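Print this page | E-mail this page

Is a mesh desk organizer worth it, or just another thing to dust?

Posted by Ruba Saab, 2 January 2025

My sister-in-law swears by those black wire mesh organizers and has been after me to get one for my worktable. I have my doubts. I had a plastic one from Clastik and all it did was give the junk somewhere to live. The table is plain wood boards and I like seeing them. Right now there's a cloth, some odds and ends, and a heap of stuff I keep pushing from one side to the other. The mesh one I was shown is a Merkness, with 5 sections. Does anybody keep one clean for more than a month? And does the mesh scratch wood?

Munther Zoubi

I've had one since May and I love it! Get the Merkness, you won't regret it. Dust is not a problem if you wipe it.

Carla Hijazi

I'd take "dust is not a problem" with a grain of salt. Wire mesh catches lint in every one of those little diamonds, and a cloth only gets the flat parts. I use an old paintbrush for the rest, and then I have to wipe the table where it all fell. Mine is clean maybe one week out of four.

Scratching depends on the feet. Turn it over in the store and run your thumb along the bottom rim. If it feels rough, stick felt on it or leave it there. Don't trust the tag that says "safe for all surfaces." Mine said that too, and I have a gray line across one board to show for it.

My table, my blue cloth, and the mesh with a yellow-green block in it:

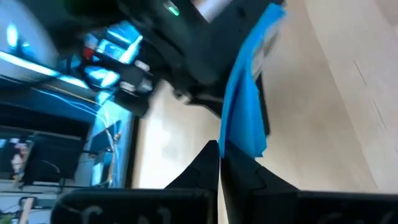
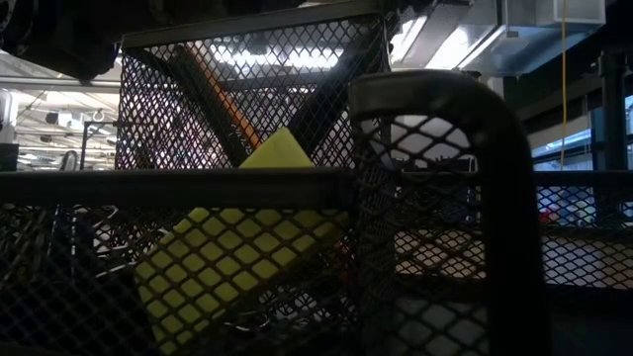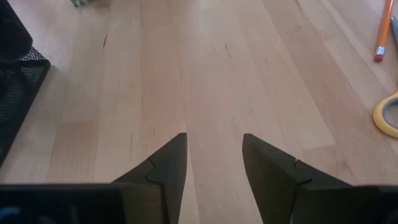

As for whether it makes you tidier, I don't believe it does. Things that are flat or tall do fine in mesh. Small things sink to the bottom and you forget you own them, and pens poke through if the openings are big. Before you spend anything, put your heap in a shoebox for a week and see what you take back out. I took out so little that I could have skipped the organizer and used a mug.

If you still want one, buy it with fewer sections than you think you need. The extra ones fill up with receipts.

Print this page | E-mail this page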